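Gravby hand study: questions we keep being asked
Last edited in July by Ylva Blomqvist

Most of these came in after the talk at Combridge, a few by email. Some answers are shorter than people would like. Where we don't know, we say so.

What is the claim, in one sentence?

That a robot policy trained partly on recordings of people using their own hands, filmed from head height, does better at sorting and scooping small foods than one trained on robot recordings alone.

Do you believe it?

Partly. I believe it for the tasks we tested, on the table we tested them on. I'm much less sure about the broader version that gets repeated in slides, where human video is treated as a cheap substitute for robot data. Our results don't show that and I wish people would stop citing them as if they did.

How much data is there?

There are 3,000 human clips and 604 robot runs. The first number looks impressive until you learn how short many of the clips are. Trevor Dunmore has argued that we should report minutes and drop clip counts altogether. He is probably right, and the next version will do it.

Why dates and walnuts? Why not proper test objects?

Food is awkward in useful ways. Walnuts roll. Dried dates sit in a dense heap and it is hard to say where one ends and the next begins. A set of clean plastic cubes would have given us nicer figures and told us less. The other reason is dull: they can be bought again anywhere, so another lab can repeat the work without ordering from us.

What does a recording look like?

The person stands at the table with the containers in front of them and works through a short list of tasks. They can use either hand and pick up whatever tool they like. We don't correct them. The walnuts are in a metal tray, the dates in a slotted basket, and the small round balls go in a clear box between the two.

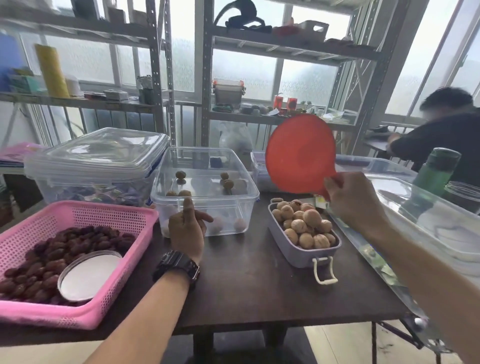

Photo: Ylva Blomqvist / Gravby

The red-orange funnel-shaped piece is a good case of what worries me. A person holds it up by its short handle and talks or points with the other hand, and a good deal of a clip can pass like that. The hand tracker reports all of it as motion. Whether a model should learn anything from a raised index finger is an open question, and our first release simply left such stretches in.

Did you take them out later?

Yes, by hand, which is slow and involves judgement. Two of us marked the same clips separately and disagreed more than I was comfortable with, mostly over where a reach begins. We kept both sets of marks so that anyone can check how much the result depends on whose marks you use.

And does it?

Somewhat. With Trevor's marks the gain from human video is clear. With mine it is smaller, though it doesn't vanish. I would treat any single figure from this project with care, including the one on our own front page.

How many times was each policy trained?

20 for the main comparison, with different random seeds. For the side tests it was only 2 – too few to lean on, and we say so next to each table. If you see those side results quoted without the warning, please tell us.

Isn't a human hand too different from a gripper for this to work at all?

That is the sensible objection and we haven't got rid of it. Five fingers can curl round a walnut and two flat pads can't. What seems to carry over is the approach: where to come in from and which container to go to. The grasp itself seems to come almost entirely from the robot runs. When we removed those, the policy moved towards the right tray and then did nothing of value.

Do wristwatches matter?

We get asked this a lot. Some people wore one and some didn't. The Dobson tracker copes with a watch most of the time and slips now and then when a dark strap turns towards the camera. We have not measured the effect properly, so I can't tell you it is harmless.

What about the clutter in the background?

We left the shelves as they were. Supporters call this realism. I'd call it one room, which is a weak basis for saying anything about kitchens or warehouses. A model that has only ever seen our shelving may well be using it to work out where it is. We tried the policy in a second room on a Thursday afternoon and it did worse, but that was too short a session to put in a table.

Is Flasteo using this in a product?

They lent us storage space and computing time. I don't know their plans and they had no say in what we published.

Can I have the data?

Yes, on request, marks included. Please read the notes on withdrawn clips before you train on anything. Faulty runs are listed in a separate file, with the reason each one was dropped.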